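TX 214 Textile Care and Storage
Unit 6 handout: Folding flat textiles and small garments
Prepared by Ingvild Söderlund; revised in May with corrections from Florence Penner

Read before the bench session. Terms defined in Unit 5 (grain, bias, selvage, hand) are used without further explanation.

6.1 Purpose of a fold

A fold reduces the area a textile occupies and exposes fewer surfaces to light and dust. It also concentrates stress along a line. Every folding method trades one against the other. For household and rental linen, area is the main concern, since the piece will be washed again within weeks. For stored or archival pieces, the line is the main concern, and rolling is preferred wherever the shelf allows it. This unit covers household and rental linen and small garments only. Rolling is treated in Unit 8.

6.2 Terms

Primary fold: the first fold made, normally parallel to the grain and along the longest dimension of the piece.

Secondary fold: any fold made across the primary fold. It bends at least two layers, so its outer layer travels farther than its inner layer.

Creep: the offset between layer edges produced by that difference in travel. Creep increases with fabric thickness and with the number of layers already present.

Closed edge: an edge of the folded piece formed by a fold.

Open edge: an edge formed by hems, selvages or raw edges lying together.

Face: the side of the finished packet that will be visible on the shelf.

Dead crease: a crease that remains after the piece has been opened, shaken and hung for one hour.

6.3 Work surface

The surface should be flat, clean and larger than the open piece on all sides. Bare wood is acceptable for terry and heavy cotton. For knits and napped fabrics a cover sheet is used, because a rough surface catches the lower layer while the upper layer slides, and the packet skews. The cover sheet should be plain and should lie without wrinkles of its own. A wrinkle under the piece transfers to it when the packet is pressed by hand.

Height matters more than most students expect. With the elbows at a right angle, the forearms should be level or should slope slightly down toward the surface. Students who cannot reach the far edge of the piece without leaning should turn the piece, or move to the side of the table, before starting the next fold. 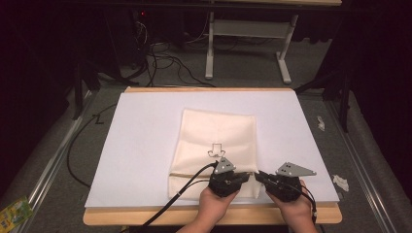
Alignment is checked at the corners first and along the edges second. A corner that is square fixes two edges at once; an edge that is straight fixes only itself. Take the corner with both hands, close together, and adjust it before smoothing anything. On a soft cream cloth laid over a white sheet, as at the board here, the outline is low in contrast, and the darker line where one layer overlaps another is easier to read than the outer edge. Use that line as the reference. If it runs parallel to the near edge of the board, the fold is square to the board. If it drifts, open the fold and repeat it; pulling on the open edge to correct the drift will stretch the upper layer and leave the lower one where it was. Rumpling at the edges can be left until the corners are settled.

6.4 Standard sequence for a rectangular piece

1. Lay the piece face down, long dimension away from the body.
2. Smooth from the center outward with the flat of the hand. Do not use the fingertips.
3. Bring the left edge to the right edge. Match the far corners, then the near corners.
4. Set the primary fold with one pass of the hand, light pressure only.
5. Bring the near edge up to the far edge, stopping short by the creep allowance (Section 6.5).
6. Check the four corners of the packet. Correct from the corner, never from the middle of an edge.
7. Turn the packet so that a closed edge faces the front of the shelf.

For thirds, replace step 3 with two folds. The right third goes in first and the left third covers it. The second edge should fall just inside the first fold, leaving a narrow margin.

6.5 Creep allowance

The allowance is found by trial. Fold one piece with the edges exactly matched at the secondary fold, place it under a flat weight for one minute, and measure how far the edges have separated. Use that distance for the rest of the batch. A new trial is required whenever the fabric, the wash program or the number of layers changes.

Sarmīte Priedītis kept a folding log at the Molance linen room over one rental season. Of 1,962 packets entered, 1,003 were refolded at least once before shelving. The log gives three causes: allowance omitted, piece not fully dry, and corner not matched. The first was the most frequent. The log does not separate terry from plain weave – a limitation to keep in mind when citing it in the written exercise.

6.6 Small garments

Small garments are folded to a rectangle before any secondary fold is made. Sleeves and straps go in first, parallel to the side seams. Fastenings are closed, then turned to the inside so that they do not press a mark into the next layer. Side seams are thicker than the body fabric and should not be stacked directly on one another; offset them by one finger width.

Elastic edges are laid relaxed. Stretching an elastic edge to make it straight produces a packet that opens on the shelf as the elastic recovers.

6.7 Written exercise

Using one flat piece and one small garment of your own, make three packets of each by the standard sequence. Record the fabric, the number of layers, the creep measured and any dead creases. State which corner needed correction most often and whether it was on the open or the closed side.

Submit on paper to Hiba Hijazi at the bench before the Unit 7 lecture. Sheets without a creep measurement will be returned unmarked.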